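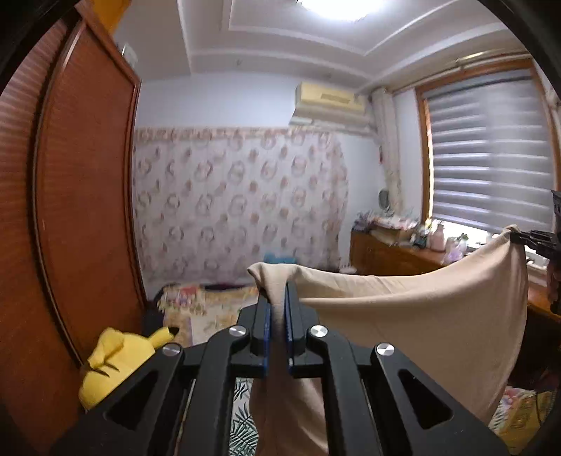 Consumer Behavior, Unit 4: Do thread counts mean anything?
Handout prepared by Fiachra Keane

Read this before the July session. Bring a label from something you own.

Most shoppers believe a higher thread count means a better sheet. I would like you to doubt it. Thread count is the number of threads, lengthwise and crosswise, in one square inch of fabric. There is only so much room in a square inch. When a package says 1000, ask how they got there.

The usual answer is ply. Twist thin strands into one yarn, count each strand, and the number jumps. A 250 sheet made of four-ply yarn can be sold as 1000. Is that lying? The seller will say no. Decide for yourself, then tell me what rule you used.

The survey in your packet (Whitfield, 38 shoppers) says people "prefer the feel" of the costlier set. Look at the method. The price tags were left on. Sorcha Ó Néill ran it again in our class with the tags removed, and the preference mostly went away. Her group had 27 people, so don't lean on that one too hard either.

Words to be suspicious of:
"Hotel quality." Which hotel?
"Egyptian cotton." All of it, or a small share of the blend?
"Luxury finish." Often a softener that washes out.

Fiber length and weave probably matter more to how a sheet wears. I say probably. The sources I have for this come largely from people who sell long-fiber cotton.

For discussion: if the number tells a buyer so little, why do stores keep printing it? One page, typed. "Because people are gullible" will not get full credit.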